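Visit report: robot cell safety and working practice, Avbridge
Thursday, January 10, 2019

We left Sarkport early and were at the Avbridge site before nine. The purpose of the visit was to see how another firm writes and keeps its rules for robots that work near people, before we finish our own. Kavanagh runs the site. It has a production hall on the ground floor and a test area upstairs where new tasks are tried before they go down to the hall. We were shown both.

The induction took longer than I am used to. Visitors sign in, watch a short film and are then walked round the hall on the marked route before being let anywhere near a machine. We were given safety glasses and asked to put lanyards inside our jackets. One of our party had a scarf and left it in the cloakroom. There was no quiz at the end, but the person leading the tour did ask each of us where the nearest stop button was, twice, at points where it was not obvious. I would like us to copy that.

The hall

There are 19 cells in the hall, of which seven have no fixed fence. The fenced ones are of the ordinary sort, with an interlocked gate and a key that stays with whoever is inside. The lock-off boards are by the gates and each person has their own padlock with their own tag. I looked at three boards and all were in good order. On one, a padlock was hanging with a tag filled in that morning, and the fitter it belonged to was indeed in the cell.

The unfenced cells were what we had come for. Kavanagh's rule is that no cell runs without a fence until it has its own risk assessment, done for that task, with that tool and that part. A general assessment for the arm alone is not accepted. They were firm on this. An arm that has been passed for handling plastic caps is not passed for handling a cap with a blade in it, and a change of gripper means the sheet is taken down and the cell is stopped until a new one is signed. The sheets are kept in a clear pocket on the post by each cell. They run to two sides of paper. The full file is in the office.

They use the ISO 10218 standards as their starting point and the technical specification ISO/TS 15066 for the cells where people and arms share space. I asked how much of this the operators are expected to know. The answer was very little by number. The operator's sheet says what the machine may do, what it may not do, and who to fetch. We had planned to put clause numbers on ours, and I now think we should leave them in the file.

Contact force is measured when a cell is set up and again after any change to speed, tool or program. The measuring kit was out on a bench when we passed, and we were shown a set of readings. The programmed speed is then locked under a password that the shift does not have. We were told that this was unpopular when it came in. There had been a habit of nudging the speed up on a late shift, and the first check in May found two cells running faster than the sheets allowed. The log now records every change.

Floor marking is plain. Yellow for the edge of the reach, and nothing may be stored inside it. I saw one pallet with a corner over the line, and it was moved while we were standing there.

The test area

Upstairs the rules are different in detail, and it took me a while to see the sense of it. In the hall the danger is that people get used to a machine. In the test area the machine has often never done the task before, and the staff are changing things all day. So there is a separate two-page code, and it starts with the table.

Before a task is tried, the work surface is cleared of everything that is not part of the task. Tools, cups, phones and spare parts go elsewhere. Positions that matter are marked with tape so that a thing can be put back where it was, by anyone, without measuring. The code says the tape must be renewed when it lifts and taken up when the task is finished, so that old marks are not mistaken for new ones.
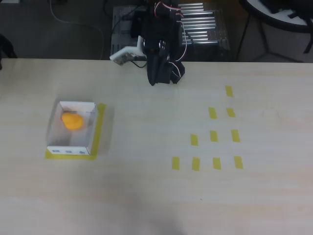
Wiring came up next. Kavanagh's code asks for any cable fixed to an arm to be tied at set points, with enough slack for the full travel of each joint, and for the arm to be driven slowly through its whole range before the first run. The person checking watches the cables and nothing else. A second person has a hand on the stop. If only one member of staff is present, the arm stays off. I asked whether that was kept to at busy times, and was told that it was the one rule for which they had sent people home.

Anything added to an arm, such as a bracket, a sensor or a board, is treated as part of the tool. That means it is weighed, the payload setting is changed to suit, and the addition is written in the book with the date and initials. We have been slack about this at Sarkport. We have things on our own test arm that were put there for a week and have never been entered anywhere, and the payload figure is the one that came with the arm.

The book itself is a hardback ledger. The last entry when we looked was number 1639. Every run is entered, including those stopped early, with a line for what stopped it. There is a computer record as well, but the staff said the book was used more because it was nearer. We turned back a few pages. Most of the stops were dull: object slipped, object out of place, program halted by operator. One entry said only "wrong duck", which was explained to us as a part swapped for one of another size between runs. After that they added a line to the code that test objects are to be listed by size and weight and kept in a labelled tub.

The code also deals with resets. A person may reach on to the table only when the arm is in its parked position and the stop has been pressed. A pause in the program does not count. We have the same rule on paper, but ours says "arm stationary", and it was pointed out to us that an arm waiting for a signal is also stationary. I have already marked that line in our draft.

Questions we put

We had an hour in the meeting room after lunch. I have set down the answers that bear on our own draft.

On speed limits in the test area: they use a reduced speed for the first 20 runs of any new task, and the person in charge must sign before it goes up. Nothing goes up by more than one step in a day.

On training: new starters spend their first week watching and keeping the book. They are then signed off for each table separately. Sign-off lapses after six months away. Agency staff are treated in the same way, which costs money, and this was said quite openly.

On suppliers: they had some difficulty with a gripper bought through a dealer in Uster, where the papers did not match the item sent. It was sat on a shelf for a month until the right declaration arrived. Their rule is that nothing is fitted without papers, even for a quick trial. The shelf is still in use and is marked as such.

On near misses: these go on a card, and the card can be left unsigned. They get more cards than they did when names were required. The cards are read out at the Monday meeting and pinned up with the action written beside them. I thought some of the actions were thin ("staff reminded" appeared several times), and when I said so they agreed.

On cost: they would not give a figure for the whole scheme. They did say that the force measuring for the unfenced cells was the largest part of it, and that the tape was the smallest. A roll is £600 cheaper than the projected marking system they looked at first, and they have not missed it.

What I would take from the visit

Our draft is too long. It runs to 31 pages and theirs does the same job in the hall with two sides per cell and a file behind. I suggest we split ours in the same way.

We should write a separate code for the test area. At present ours is the production code with parts crossed out.

The wording on reaching in must be changed to "parked and stopped". I would do this now, ahead of the rest.

Everything fixed to our test arm should be taken off, weighed and entered before it goes back on, and the payload setting checked. Half a day should cover it.

I am less sure about the password on speed. Our shifts are smaller and there are nights when the only person who could unlock it would be at home. Kavanagh have a duty engineer and we have not. It needs talking over with the shift leads before anything is put in writing.

They have asked to come to Sarkport in return, and would like to see the packing line and our guarding on the old conveyors. I have said yes in principle and will send some dates once the conveyor work is finished. Copies of their two-page code and a blank cell sheet are in the shared folder, with their permission, for use inside the firm only.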